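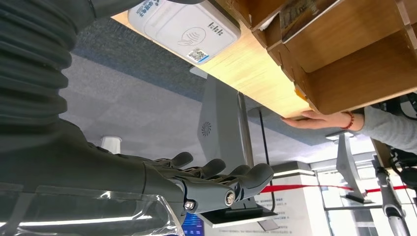

Height-adjustable desks and desks with attached shelving are issued to all offices at the Eststead building, and each occupant is responsible for setting up the workstation before first use. This page sets out the procedure for the wooden desks with cubby shelving, including those fitted with a touchless hand-wave device. The device is a white rectangular unit with rounded corners, mounted against the wood of the desk and marked in its center with a printed icon of a hand waving over a sensor. A small QR code sticker is placed near its lower edge. Staff should find this unit before moving anything, as its position determines which parts of the desk must be kept clear.

Before you begin

Allow sufficient time to complete the setup in one session. You will need a soft cloth, a tape measure, a pencil, and removable labels. Labels may be collected from the supply counter in Room 174. Desks ordered through the Nostevia furniture program arrive assembled; desks transferred from the Cleltov annex may require the shelving to be checked by Facilities first. Do not use a desk whose shelving moves when touched.

Step 1. Check the tabletop and shelving

Run one hand along the underside edge of the tabletop, palm down on the far side and palm up on the near side, and feel for splinters, raised screws, or leftover tape. Press lightly at each end. The surface should not shift or creak. Repeat the check on each divider of the cubby unit. Mark any defect with a removable label and report it before placing equipment on the desk.

Step 2. Clear the sensor area

Keep a space of 6 inches in front of the hand-wave unit free of cords, bags, hanging clothing, and paper. Items left in this space may be read as a hand. Do not cover the icon or the sticker, and do not attach notes to the face of the unit. Wipe the face with a dry cloth only. Sprays and wet wipes are not permitted on any powered fixture.

To test the unit, hold an open hand in front of the icon, pass it slowly from one side to the other, and withdraw it. Wait a moment before repeating the gesture. If there is no response after 2 attempts, stop and submit a service request. Occupants must not remove the unit from the desk.

Step 3. Assign the compartments

Each compartment should hold one kind of item. Papers and cards in current use belong in the upper compartments, where they can be reached without leaving the chair. Heavier items, such as binders and reference books, should be placed low and close to a divider. Leave one compartment empty for incoming mail. Where two people share a desk, the compartments are divided by agreement and labeled with initials.

Step 4. Position the chair

Place the chair so that the base stands fully on the carpet and every leg has room to turn without striking the desk.

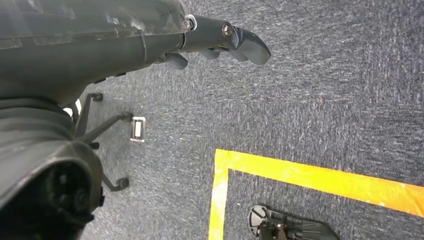 Black office chair base on blue-gray speckled carpet.

Sit with both feet flat and adjust the seat until the forearms rest level with the tabletop. Roll the chair back and forth once to confirm that it does not catch on a cable or a carpet seam. Cables that cross the path of the chair must be rerouted along the wall. Chair mats are not required on carpet tile and should be returned to storage.

Step 5. Record the setup

Complete the workstation form and leave it in the empty compartment for collection. Forms are reviewed by Leena Pesonen, Workplace Services, and desks are listed as ready once the form has been signed. Occupants of the Han wing should use the form dated December; earlier versions do not include the sensor test.

Changes to the desk after sign-off, including added shelves, clamps, or lamps, require a new form. Requests for a different chair are handled separately through the ergonomics office.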